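Minutes of the Shared Studio Meeting, 11/12/2023

Chair and notes: Tien-fu Huang

We started a little late, as everyone wanted to hear how the open house went (very well, thank you to all who baked!). The July minutes were read and accepted with one spelling fixed.

1. Storage for small items
Tien-fu thanked everyone who had sent in thoughts on the supply boxes, and there were many thoughts. The gray see-through box with the lid has won a lot of friends, mostly for the curved dividers inside, which keep little things from sliding into one another. Several people said they like being able to tell what is in it with the lid on — even if the tint makes you look twice.
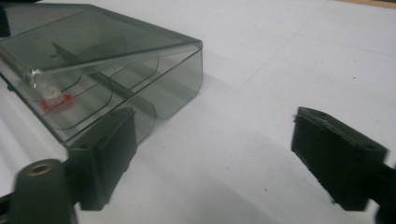 There was a long and very friendly talk about whether to label the boxes on the lid or on the front. Front won, 16 votes in all. Labels will be plain white with black letters, and please, no more tape straight onto the plastic.

Agreed: buy more boxes from Kokura, up to $720. Ulby had a lower price but could not promise matching lids.

2. The white tables
A kind reminder to wipe them down before you leave and to put boxes back on the shelf with the label facing out. Glue goes in the Imai cupboard, always.

3. Money
The balance stands at $1,511 before the box order. Dues stay at $25, and there was a small cheer.

4. Any other business
The Civitz lamp is flickering again. Tien-fu will call about it and bring a spare bulb next time.

Meeting closed with tea and the last of the lemon cake.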